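Xiomara Ostrowski
Posted in May

A few of you asked how I mix my inks and washes after I put up the walnut drawings from Coltalcombe, so I'm going to do this as a thread, and I apologize in advance because I've never managed to answer a question about ink in under a dozen posts.

The very short version is a glass beaker, a glass rod, plain water, and more patience than I was born with. If that's all you needed, go and have a lovely afternoon! Everybody else, pull up a chair.

I used jam jars for years. I love a jam jar. But the shoulder on a jar catches powder, and you go round and round with your stick and there's still a little brown crust hiding up under the curve that lets go three days later when you pick it up and swirl it. Then your nice even wash is two shades darker than the test strip you made from it.

A beaker has straight sides, so there's nowhere for the crust to hide. It also has a spout, and if you've ever tried to pour ink from a jam jar into a little dropper bottle you'll know why I get emotional about spouts.

Size matters less than people think. I have one that holds 200 ml and I use it for nearly everything, and I almost never fill it. You want room above the liquid so you can stir with some conviction and not wear the result.

Now the rod. I resisted buying one for the longest time (a stick of glass! for money!) and stirred with whatever was in the mug on the windowsill, mostly the wrong end of a paintbrush. Half my brushes have stained handles and flaking lacquer to this day, and I know exactly where the flakes went.

What you're looking for is a rod with both ends melted smooth and round. Run your fingertip over them before you pay. A raw cut end will scratch the bottom of the beaker, and scratches hold pigment, and then every pale gray you mix has a memory of the sepia that came before it.

Thin is fine. Mine is thinner than a pencil and longer than the beaker is tall by a good margin, so when I let go of it, it leans in the spout corner with plenty sticking out to grab. A short one slides under and you end up fishing for it with your sleeve in the ink, which I have done in a white shirt.

Water goes in first, always, before any powder at all. Part fill, rod in, and then have a look at it. I do this every time now: look through the water while it's still clear and you'll see any lint or film on the glass, and you can rinse and start over at no cost to anyone.

Clear glass, clear water and a clear rod leaning off to one side, with the shine of the wood grain all around it. I could look at a beaker like that all morning before putting anything in it.

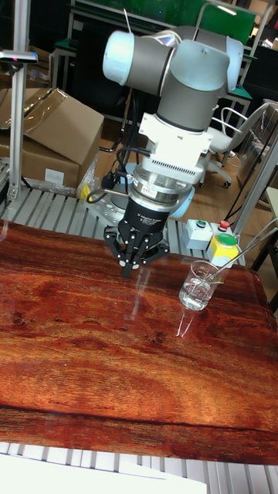 Bustamante wants to know if a wooden chopstick would do just as well, having a whole drawer of them and no glass rods at all.

It'll stir, Bustamante, it'll stir very nicely! My trouble with chopsticks is that they drink. The wood takes up a bit of whatever you're mixing and gives it back next time, so if you go that way, keep one chopstick for browns and one for blacks and never let them meet. A plastic one with a plain finish is a fair compromise and I'd take it over a brush handle any day.

Back to the mixing. For walnut I use Biklow crystals, and I sprinkle them on the surface a pinch at a time with the rod already going. If you tip the whole spoonful in at once, you get a raft, and then the raft sinks, and then you have a toffee on the bottom of your beaker.

Stir slowly. I know it feels as if fast would be better, but fast gives you foam, and foam dries into little rings on the paper. Long lazy circles, then change direction, then lift the rod and let a drop run off the end back into the beaker so you can judge the color of it.

Warm water helps the crystals along. I mean warm from the faucet, the temperature you'd use for a baby's bath. A kettle straight off the boil is a bad idea for thin glass, unless you know yours is the kind made for heat.

For India ink washes it's much the same, only you're adding liquid to liquid, so it goes quickly. I put 100 ml of water in the beaker and add the ink by the drop, and I write the number of drops on a strip of masking tape. I used to think I'd remember. The drawer of mystery grays says otherwise.

Please do a test strip! Dip the rod, touch it to a scrap of the same paper you'll be drawing on, and let it dry all the way. Wet washes lie to you. Mine dry a good step lighter, and on the soft paper they dry lighter still.

A word about where you put all this. I like a hard glossy surface, because a drip sits up on it and can be wiped away before it goes anywhere. The drawback is that on a shiny top you get reflections under the glass, and they'll confuse you if you're judging color from the side. Slip a sheet of white paper underneath when it's time to decide.

And put the beaker well in from the edge. My elbows have taught me this one.

Cleaning: rinse the rod first, while the ink is still wet, then the beaker, then the rod again because you'll have picked up the wrong end. A drop of dish soap, a soft bottle brush, upside down on a towel. Don't stand the rod up in the drying rack with the forks. I lost my first good one that way when somebody put away a saucepan.

If you get a stain that won't shift, fill the beaker with warm water and a spoon of baking soda and leave it overnight. It takes off most of the walnut. Old India ink is another matter entirely, and I have one beaker that will be gray until the end of time and is now where I keep my erasers.

I paid 65 cents for my current rod in a box of odds and ends, so do look secondhand before you order a fancy one. Check it against the light for chips. The beaker cost more, and I'd still buy it again tomorrow.

Next I want to write up the gum arabic question, which came up in the replies last time and which I have Opinions about, but the tea's gone cold and there's a wash drying in the other room that I've promised myself I won't poke.

Last updated: May, late evening (fixed a muddle about which end to rinse)

Contact | © Xiomara Ostrowski | Back to top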